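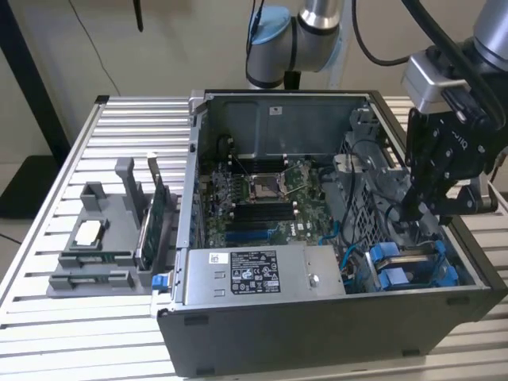 Computer refurbishment

Computer refurbishment is the work of returning used computers to service, usually after they have been retired by an office, school or household. It covers collection, data removal, testing, repair, cleaning and resale or donation. It is distinct from recycling, in which equipment is broken down for its materials, although many firms do both.

Sources of equipment

Most refurbished desktops come from large organizations that replace their machines on a fixed schedule. These lots are valued for being uniform: a single delivery may hold 300 units of the same model, so parts can be moved freely from one machine to another. Household donations are more varied and take longer to sort. In Irwood, the refurbisher Antoniuk accepts office equipment by the pallet and household equipment at a counter, and keeps the two streams apart until grading.

Data removal

Storage drives are erased before a machine is offered to a new owner. A magnetic hard drive can be overwritten in full. Solid-state drives are normally cleared with a command built into the drive, as overwriting may leave some areas untouched. Drives that fail erasure are shredded or drilled. Business customers often ask for a certificate listing each serial number.

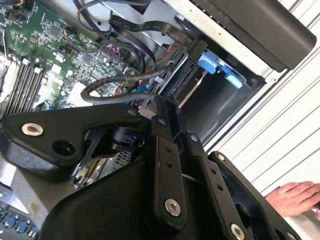

Testing and repair

A first test shows whether the machine powers on and completes its startup checks. Common faults in older desktops are worn fans, failed power supplies, swollen capacitors and flat clock batteries. Memory is tested for several hours or overnight. Thermal paste between the processor and its cooler dries out with age and is replaced whenever the cooler is taken off.

Machines not worth repairing are stripped for parts. Processors, memory and power supplies are the parts most often kept. Motherboards are harder to reuse outside their original model, as many large manufacturers use their own board shapes and power connectors.

Grading

There is no single grading scale. Many sellers use letters, with A for light wear and C for visible scratches or dents. Tukel, an online reseller, uses a two-part grade that scores the case and the working parts separately. The Hikosix parts list, last revised on 6 July 2023, covers 156 desktop models and notes which power supplies and coolers can be exchanged between them.

See also

Electronic waste
Data erasure
Planned obsolescence
Right to repair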